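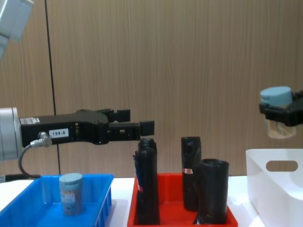

Figure 4-1. Sorting table with blue, red and white containers. Right gripper holding a jar above the white bin.

4.3 Starting the sort on the Clidmont two-arm station

The person on this station no longer lifts items from tray to bin. The job is now loading, watching and clearing faults, and one operator may cover two tables. Read section 4.2 before your first shift.

1. Log in at the Abernathy panel with your own badge.

2. Place the blue tray on the left, the red tray in the center and the white bin on the right. Push them together until there is no wide gap.

3. Stand jars and rolls upright. Jars must have their lids on. 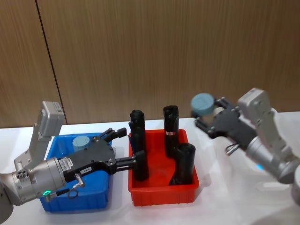 4. Select the recipe. Jars use 1,204 and bag rolls use 1,281. Keep the other item type in its tray; the arms leave it alone until you change recipes.

5. Press START and step back behind the floor line.

CAUTION: Do not reach over the table to straighten a roll while either arm is powered. Press HOLD, wait for the panel to read HELD, then reach in.

6. Watch the first few picks at 100 percent speed. If a lid slips in the fingers, press HOLD and call the line lead.

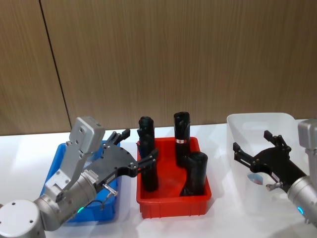 7. Press HOLD before removing the white bin. Enter the bin count at the panel. Paper tally sheets are no longer used.

NOTE: Finger pads are changed every 3,000 picks by Drutard service staff. Operators do not change pads.

NOTE: Heltetti operators moving over from hand sorting keep their break times. Put the station in HOLD when you leave it, even if the other table is running.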